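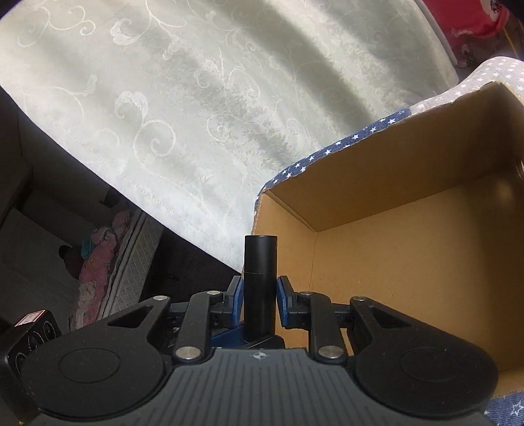
Figure 1. Hand-held gripper with blue-padded fingers.

Who Speaks for Heltoldale? Voting Areas and Turnout in a Small Town
Term project, Local Government and Elections
Submitted 24th May

Introduction

When I started this project in March I thought I was going to write about turnout, plain and simple. Heltoldale elects its town council from three areas (the town calls them districts, and so will I), and everybody I grew up around had an opinion on whether voting in them was worth the trouble. The more I read, though, the more I found myself drawn to the way the lines are drawn, and I hope the reader will forgive me for spending most of my pages there.

Background

The three districts are Prosell, Flidari and Shawky. Each one sends the same number of members to the council, and each member's vote counts the same once they get there. The trouble is that the districts are very different sizes. Shawky, which takes in the old farms and the river road, has 900 registered voters. Prosell has 1354, mostly because of the new streets behind the school. A voter in Shawky therefore has a good deal more pull than a voter in Prosell, even though they pay the same town taxes and drive over the same potholes!

How I went about it

I read the council minutes kept at the public library, going back 18 years, and looked for any time the district lines came up. I also read the town charter, which was slower going than I expected (the copy is faint and the sections are out of order). I did not do a survey. I had wanted to, but there wasn't time to do it properly.

What I found

The lines came up more often than I would have guessed, usually right after an election and then hardly at all until the next one. People from Prosell tended to ask for a fresh map. People from Shawky tended to answer that a farming area gets forgotten if it has to compete on numbers alone, and I have to say I came to feel for that argument more than I did at the start. Flidari, sitting in the middle, mostly asked what a new map would cost.

The charter says the lines should be reviewed "from time to time," and gives no date. I think a good part of the problem is right there in those words. A fixed review, tied to the census, would take the question out of the hands of whoever happens to hold the seats.

Limits and further work

Minutes only record what was said in the room, and plenty of people never go. I would also like to compare turnout in each district over the same period, but the older Flidari returns are filed with the county and I have not yet had a reply to my request.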